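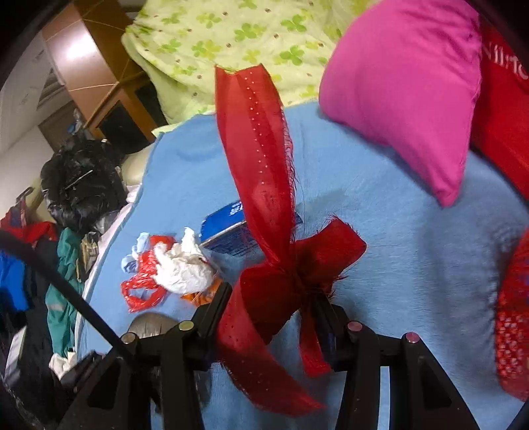
News > Software releases
Friday, by Paraschiva Vlad

Gatbridge: Wamard has released version 4 of Bisht, its grasp planning software, and is asking customers not to expect too much of it. The update scores grasps on thin, see-through cloth such as sheer ribbon, which depth sensing handles badly. It was tested on 443 recorded grasps at Skarkanside. The planner chose a knot over a loose tail more often than version 3 did, but 13 of its plans closed on the bedding underneath.

Wamard makes no claim for untying. Two known faults with frayed edges remain open and are listed in the release notes.

Last updated: March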